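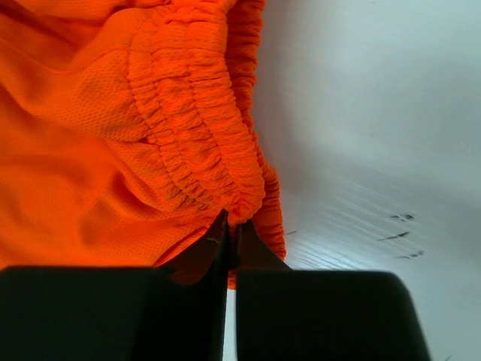 Subira Chege wrote in to ask why her running shorts still smell after a normal wash, even with extra detergent. Extra detergent is often the problem - it leaves a film that traps sweat in the fibers.

Soaking sports clothes

1. Turn everything inside out.
2. Fill a basin with cool water and stir in 200 ml of white vinegar.
3. Push the clothes under and leave them for 30 minutes. Don't add bleach.
4. Squeeze the water out without wringing.
5. Wash on a cool cycle with half your usual detergent and no fabric softener.
6. Hang to dry out of direct sun. Thin mesh dries fast, but allow 24 hours for waistbands and padded liners.

If the smell is still there, repeat the soak before you use the dryer - heat can set it.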